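Snack trash and a table I finally like

I had a whole post planned about the garden, but what's on my mind today is tables. Specifically, how a light wood top makes every bit of snack clutter look ten times worse!

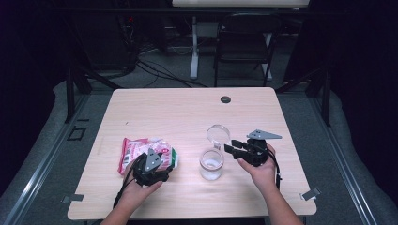 My old desk was nearly black and I could leave a chip bag on it until September without noticing. Pale wood lets you get away with nothing. So I have a routine now (my friend Hongjun Qiu calls it fussing, and fine, it is). Bags go first – squeeze the air out, fold if they'll fold, into the trash. Then cups. If there's a lid I take it off before anything else, and whatever is left in the bottom gets rinsed out right away. I skipped that once with a yogurt drink and I'm still sorry.

The clear cups I mostly keep. They're great for seedlings, and a see-through lid makes a decent little greenhouse roof. I have a stack by the sink that's getting silly.

Next up is the drawer where all the spare lids live, and I'm putting that off until I've had coffee.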